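Pre-run check, PC teardown cell, Plitport shared shop
Jul 7, 2023

1. Power cord out of the donor tower - OK. I also hold the power button in for a bit, old habit.

2. Side panel off, loose screws in the jar - OK, after I crawled around for one.
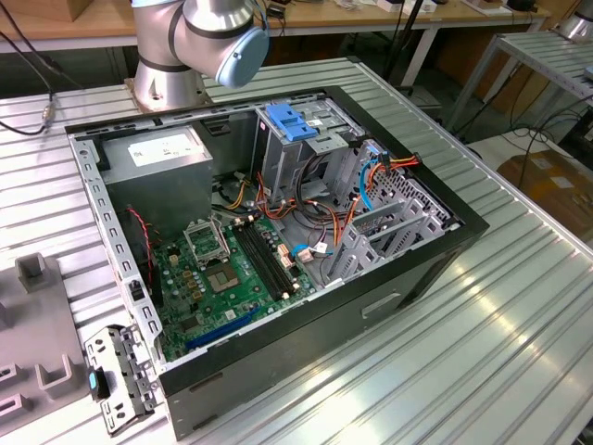

3. Arm base bolts - OK. Snugged them all again anyway, and the paint marks still line up.

4. E-stop - OK. Pressed it, tried to jog, nothing moved. Do this one every time, please!

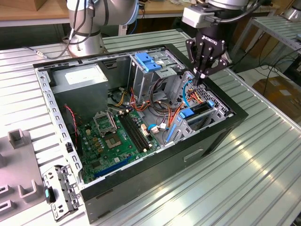 5. Cable clearance - WATCH. I slowed the Clurov script way down for this one. Those orange, red, yellow and black wires spread right across the middle of the tower, and a fingertip could hook one on the way to the drive bay. Tie them back if you can.

6. Grip force - OK. Started low and crept up - the blue plastic creaks if you get greedy.
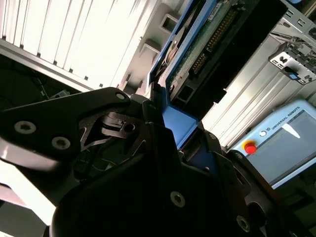 7. Cycle counter - 3,329. I said I'd regrease at 2,000 and, well, oops. Next one is due 1,000 from today, and I've put it on the whiteboard this time.

8. Fingertip pads - FAIR. Good until December, I think.

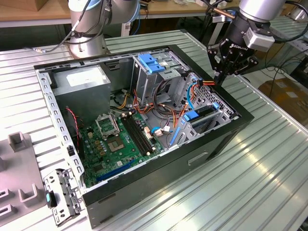 STILL OPEN

Floor cables by the second table need a cover (the Irnum one is too short). Log backup not done yet.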